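Keeping the Bin-Picking Cell Running: Setup and Maintenance of a Single-Arm Cell
Mendale Technical College, Automation Lab
Project report, spring term

1. Why we picked this project

Most of our class wanted to write picking software. We wanted the cell itself! Last year's group left behind a bin-picking station that worked beautifully on some mornings and missed every second part on others, and the notes they left fit on one sheet of paper. So our project was to take the station (everybody in the lab calls it Flulley, after the label on the old control cabinet) and get it to a state where any student could switch it on, check it, and trust it. That meant mounting, cabling, gripper care, calibration and a maintenance plan, and we enjoyed it far more than we expected to.

2. What we started with

The cell has a KUKA arm, a gripper with two fingers, a sheet-metal bin on a wooden table, and an overhead camera. The parts are painted bars in two lengths. The picking program was written by the Caron group two years ago and we left it alone apart from the calibration file and the wait times.

In March we ran a baseline of 200 picks before touching anything. The arm dropped or missed 30 of them. We wrote down where each miss happened, and the misses were not spread evenly. Nearly all of them were close to the walls, and they got worse toward the end of the run. That second fact kept us busy for a while. Software does not get tired, so we figured something was moving.

3. Finding the movement

We put pencil marks on the table at each corner of the bin and ran the program again. After 30 picks one corner had left its mark. You could not see it happen, but every time a finger brushed a wall it pushed the whole bin a tiny bit, and the program went on believing the bin was where it had been that morning.

Our fix is cheap and a little ugly. We clamp the bin and we mark out positions on the table with tape, so that after cleaning, everything goes back to the same spot. We tried screwing down a wooden stop first, but the stop got in the way of lifting the bin out, and we abandoned it after one afternoon. The clamp goes on last, once the bin has been pushed against its marks. Someone on our team forgot this twice and we lost a calibration each time (it was the person writing this section).

4. The cables

We had the arm stopped and powered down for all cable work, with the cabinet locked out and the key in a team member's pocket. The old bundle was tied too tightly near the wrist. When the wrist turned all the way around, the bundle pulled straight, and the outer sleeve of one line had started to wear. We replaced that line, then retied everything with a longer loop.

Getting the loop length right took five tries. Too short and it pulls. Too long and it hangs down into the bin and drags over the parts, and then you have a robot that stirs its own bin, which was funny exactly once. We moved the wrist slowly by hand control through every pose the program uses, with one person on the enable switch and one watching the bundle from outside the fence line.

5. Gripper and fingertips

The fingertips had a film of paint dust on them. We wipe them with a dry cloth before each session, and check the finger screws with the small torque driver. One screw on the lower finger was loose enough to turn with our fingers. After tightening, we opened and closed the gripper at low speed and compared the two tips against a gauge block.

6. Picking near the walls

Bars that settle along a wall are still the hardest thing this cell has to do, and we spent the last weeks of the term on them.
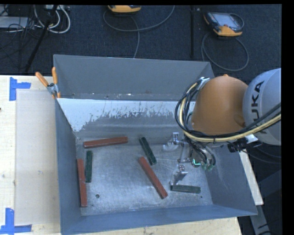
Our test layouts mix easy and hard picks on purpose. A bar out on the open floor gives the fingers room on both sides, but one lying along the foot of the wall, like the red one at the left, leaves a finger almost nowhere to go. We count these separately now. The sloping sides help a little, and the clamp with the orange handles on the rim stays on for the entire run. We also learned to check the clearance between the cable loop and the rim before starting a new layout.

7. Results

With the bin clamped, the bundle retied and the camera recalibrated, we ran 500 picks over several sessions. The misses that grew over time are gone. Wall picks still fail more than the others, and we think a thinner lower fingertip is the next thing to try. The Cumano team down the hall has offered to print us a test pair.

8. Maintenance plan

Before each session: wipe fingertips, check the bin against its tape, check the clamp, run the wrist through a full turn at low speed.
Every 200 picks: check finger screws, look over the cable sleeves with the power locked out.
Every 500 picks: recalibrate the camera and save the old file under a new name.
After any collision, even a soft one: stop, lock out, and do all three lists.

The checklist is taped inside the cabinet door, and a second copy is in the blue binder with our miss charts.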